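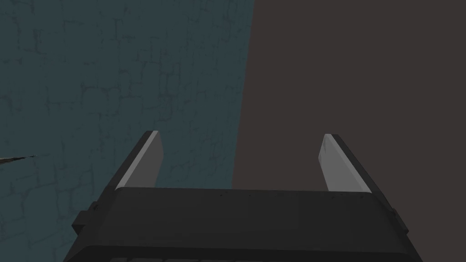
Gripper open, nothing in it. Wrist view from the simulated room.

Collecting demos for Mindimico: the questions I keep getting

I look after the demonstration sets for Mindimico, our two-armed simulated robot, and my inbox has turned into the same handful of questions on a loop. So I've written the answers down. If yours is missing, add it to the list at the bottom of the team page and I'll get to it when I next have a quiet afternoon (ha).

What counts as one demo?

One go at one task, from the moment you press record to the moment you press stop. You drive both arms, the simulator writes down every joint position and all the views, and the whole lot is saved together. If you did the task twice without stopping, you've made one very long demo that somebody has to chop in half, and that somebody is me!

How many do you need for a task?

We aim for 200 good ones before the first training run. As of July the full set stands at 2,631 across all the tasks, which sounds like loads until you see how unevenly they're spread. Everybody loves the easy pick-ups. Please do look at the tally in Vidgate before you choose what to record.

Do I have to come into the office?

No, any machine that can run the simulator is fine, and the controllers can be posted to you. Ulises Arango keeps the spare pairs. He'll want them back, with the cables, please.

How should I start a recording?

Grippers open, both arms up in front of the body, and then hold still for a second or two. I know it feels silly. The model sees the beginning of every single demo, so if half of you start with the arms already whizzing towards the cabinet we end up teaching it a sort of lunge. We had a whole week of lunging in the spring and I'd like never to see it again.

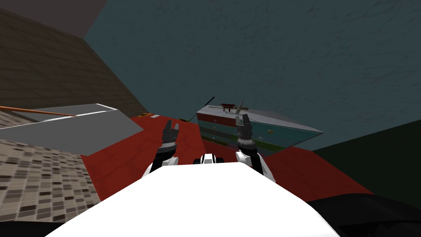
Why is the room tilted in my headset?

It's the head camera, which is rolled over to one side in this room, so the floor slopes and the cabinet looks as if it's heading downhill. The model gets the same slanted view that you get, so please don't "fix" it in your settings. Most people stop noticing after 20 minutes or so. If you feel queasy, take the headset off and use the flat screen, it makes no difference to the data.

Can I move things about before I record?

Press the shuffle key and let the simulator do it. When people arrange things by hand they put them in nice sensible places (I do it too), and then the model only ever learns nice sensible places. Shuffle, have a look, and record whatever you've been given, unless something has ended up inside a wall. In that case shuffle again and drop me a note with the room number.

What do I type in the instruction box?
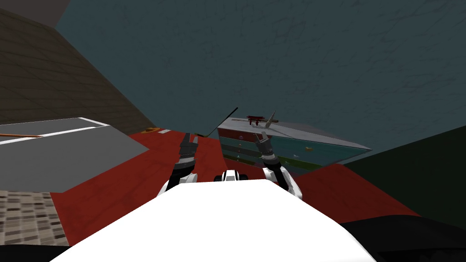
The instruction is the sentence that gets paired with your demo, so write it as you'd say it to a person standing next to you. Short is good. What matters is that it can only mean one thing. In this room there's a thin black stick leaning up from the floor by the cabinet and a thin orange rod lying along the grey surface on the left, so "pick up the stick" could send the poor robot either way. "Pick up the black stick" is plenty. Same with "the red thing", when the floor is red and the little gate on top of the cabinet is red as well. And use your own words! Rosaura Correa types "grab", Marisol Puma types "fetch", I tend to type "get", and having all of them in the set is a help.

I fumbled it. Should I delete the demo?

Depends on the fumble. If you missed, backed off and had another go, keep it, those are some of the most useful ones we have. If you knocked the thing across the room and gave up, mark it as failed but don't delete it. We use failed ones for the scoring model. The only recordings I want binned are the ones where you took a phone call halfway through and the arms just hang there.

Is faster better?

Not really. Go at the speed you'd pour a cup of tea. Very slow demos are a nuisance too, with pages of frames where hardly anything changes, and the model picks up the dithering.

Do I have to use both arms?

Only if the task wants both. Leave the idle arm parked where it started and try not to let it drift. Drift is the most common fault I find when I'm checking, and you often can't feel yourself doing it. Rest your elbow on something.

How long should a session be?

Stop after 6 tasks and have a proper break. I can tell from the recordings when somebody hasn't.

Who checks them all?

Jonatan runs the automatic checks overnight, then I watch a sample by eye with my breakfast. If one of yours gets sent back there'll be a comment with it. It isn't a telling-off, and I've had plenty of my own sent back. 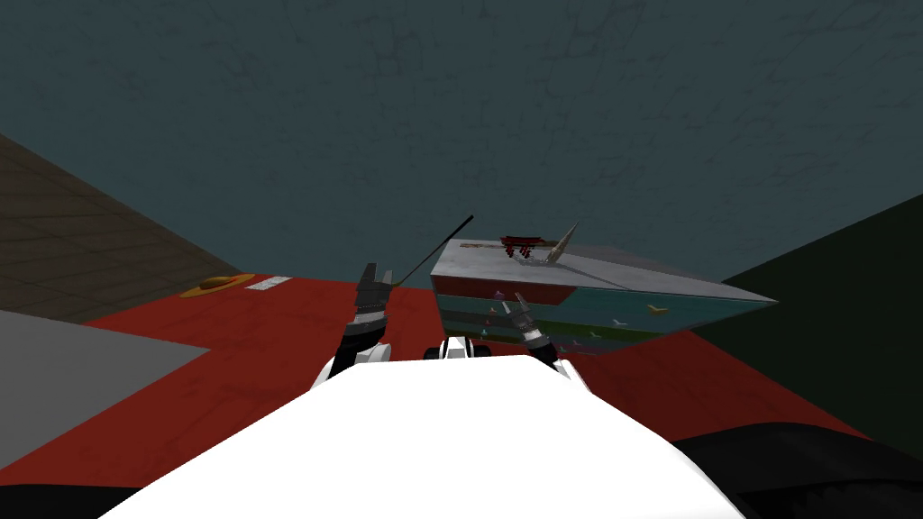

Oona Niskanen
Demonstration sets, Mindimico

One more that came in while I was typing this up: do the decorations matter, or can you ignore them? For recording, ignore them. The fish on the side are painted scenery and there's no task that asks for one. The loose bits are another story, so if your arm has to pass close to the stick or the gate on its way somewhere else, go round them as you would at home. If you do clip one, carry on and finish, then tick "contact" on the form. The old Cletari form had no box for that, so if you can't find it you're on the wrong form and need the newer link from Ulises.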